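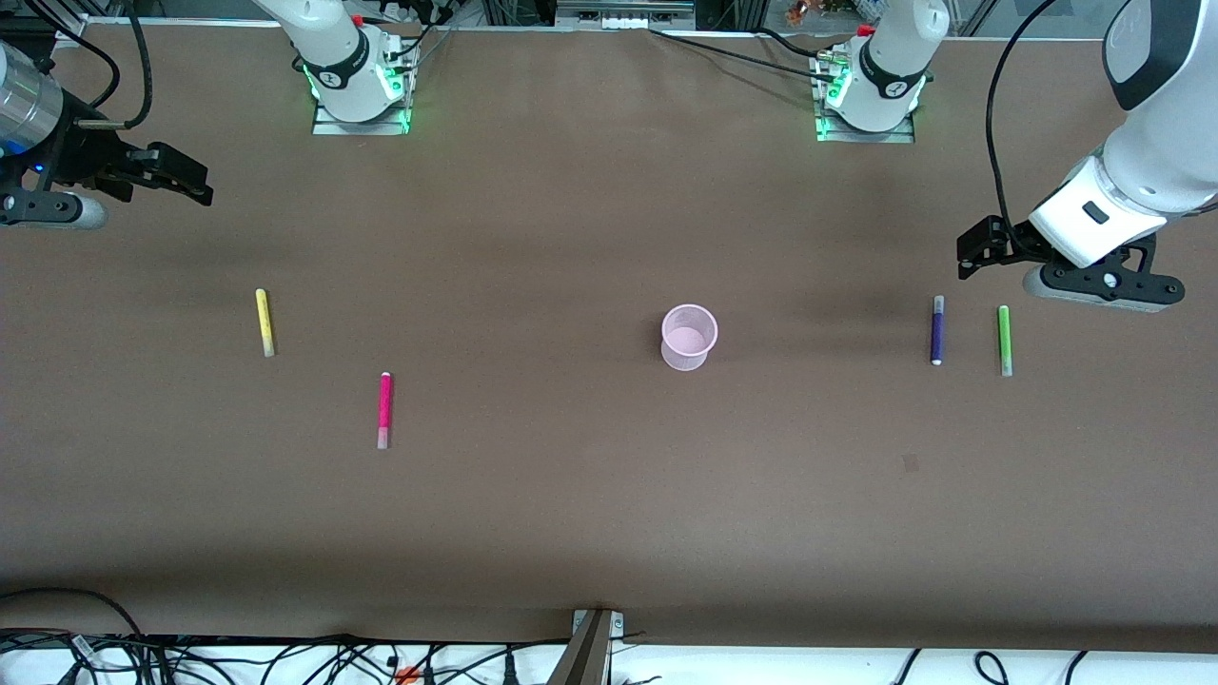 The markers had come in a bag from the shop in Dendness, and by July most of them had dried out. She tried each one on the back of a gas bill. The yellow still worked. The purple worked if you pressed hard.

"Which are we keeping?" her brother asked.

"The ones that write."

He fetched the pink cup from the draining board and put it on the brown table. It had been their mother's tooth cup at the flat in Mutadside, number 18, and it had held markers ever since the move. Before that the markers had lived in a drawer with the string.

He drew a purple line across the gas bill, then a yellow one under it. The yellow hardly showed.

"She did all the labels in that," he said. "You couldn't read a single one."

"I could read them."

"You were eight."

She took the bill from him and held it to the window. On the front it said they owed nothing. She folded it so the lines were inside and put it in her cardigan pocket. Then she picked up the yellow marker, pushed the cap down until it clicked, and dropped it in the cup.

"Do the purple," she said, and went to put the kettle on.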